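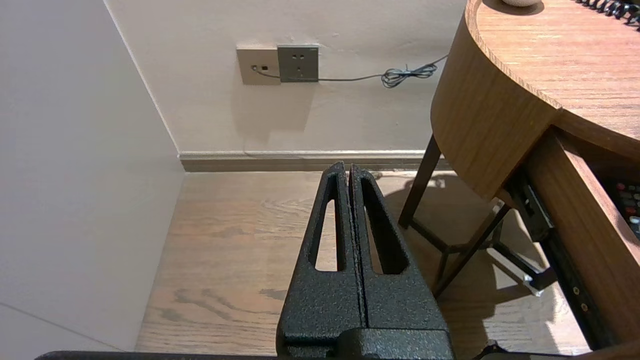
Petit fil du soir sur un sujet qui ne passionne personne chez moi mais qui m'occupe depuis deux semaines : le coin du salon, celui où arrive le câble internet. Installez-vous, je vais être un peu longue, comme d'habitude.

Pour celles et ceux qui prennent le train en marche : on a emménagé à Prundville en janvier, dans un appartement avec un joli parquet clair et exactement une prise réseau dans tout le séjour. Une seule ! Et bien sûr dans l'angle, au ras du mur, juste à côté de la prise de courant.

Au début je voulais déplacer l'arrivée. J'ai demandé un devis et on m'a annoncé 324 euros, plus la reprise de l'enduit. Pour un câble gris tout fin. J'ai remercié très poliment et je suis rentrée boire un thé.

Du coup, plan B : si la prise ne vient pas aux meubles, les meubles iront à la prise. J'ai rapproché du mur la petite table ronde en bois (vous savez, celle que j'avais trouvée au dépôt-vente de Dullham et que tout le monde me déconseillait de prendre), et c'est elle qui porte la box maintenant.

Je l'adore, cette table. Un placage d'un brun assez chaud, avec les veines bien visibles, et une ceinture épaisse sous le plateau qui suit l'arrondi. À côté du parquet plus clair, je trouve que ça marche très bien. J'avais peur du mélange des bois, et finalement c'est ce que je préfère dans la pièce.

Reste le câble. Il sort de la plaque de gauche, il passe sur le bas de la prise de courant, il fait un petit paquet de nœuds en route et il remonte vers la table. Ce petit paquet, je le vois depuis le canapé. Je ne vois même que lui. Mon mari prétend qu'il ne l'avait jamais remarqué, je ne sais pas comment il fait pour vivre comme ça.

J'ai d'abord pensé à la goulotte adhésive. On en trouve partout, ça se peint, très bien. Sauf que le mur est d'un beige tirant sur le rose que je n'ai jamais réussi à retrouver en pot, et que j'ai déjà 4 échantillons ouverts dans le placard de l'entrée. Le plus proche s'appelle « Sable d'Oltora » et une fois sec, il vire à l'abricot.

Deuxième idée, celle que je vais sans doute garder : faire descendre le câble tout de suite et le faire courir sur le dessus de la plinthe. Elle est brun clair avec un petit rebord plus pâle en haut, et il me semble qu'un fil bien tendu s'y ferait oublier. Il suffirait de quelques attaches, du genre qui se colle et qu'on peut retirer sans emporter la peinture avec.

Si vous faites pareil chez vous, deux choses que j'ai apprises à mes dépens dans l'ancien appartement. Dégraissez bien la plinthe avant de coller quoi que ce soit, et laissez sécher. Et ne pliez pas le câble à angle droit dans le coin, donnez-lui une courbe douce, il vous le rendra.

Pour le surplus de longueur, évidemment, le plus simple serait un câble plus court. J'en ai vu un chez Bergeron, la quincaillerie derrière le marché, mais j'ai oublié de mesurer avant d'y aller - deux fois. La troisième, j'aurai le mètre ruban dans le sac, je l'écris ici pour m'y obliger.

On m'a demandé sous le dernier fil pourquoi les deux plaques ne sont pas de la même couleur. Très bonne question ! Celle du câble est d'un beige un peu doré, celle du courant est plus foncée, dans les gris taupe. C'était comme ça à notre arrivée. J'ai regardé pour les assortir et puis je me suis dit que je choisirais mes batailles.

En revanche j'ai une vraie question pour les gens du bois. En fin de journée, la lumière passe sous les meubles et fait des taches toutes claires sur les lames, c'est ravissant, mais est-ce que le chêne clair finit par se marquer autour des pieds de table ? Je déplace tout de quelques centimètres de temps en temps, par superstition plus qu'autre chose.

Et pour le nettoyage de ce genre de coin : un pinceau large et souple, celui qu'on prend pour la peinture, passé le long du rebord de la plinthe. La poussière tombe, un coup d'aspirateur et c'est fini. Je ne sais plus qui m'a soufflé ça ici l'année dernière, mais merci, vraiment, je m'en sers toutes les semaines.

Budget total de l'opération, si je m'en tiens au plan : jusqu'à 500 centimes, comme dit mon mari qui trouve ça très drôle. Disons le prix d'un sachet d'attaches, plus le câble court si je le trouve à la bonne taille.

Je vous remets une photo quand la plinthe sera équipée. D'ici là, si quelqu'un connaît un beige rosé qui reste beige rosé en séchant, ma messagerie est ouverte - et j'ai encore de la place dans le placard, à côté des autres pots.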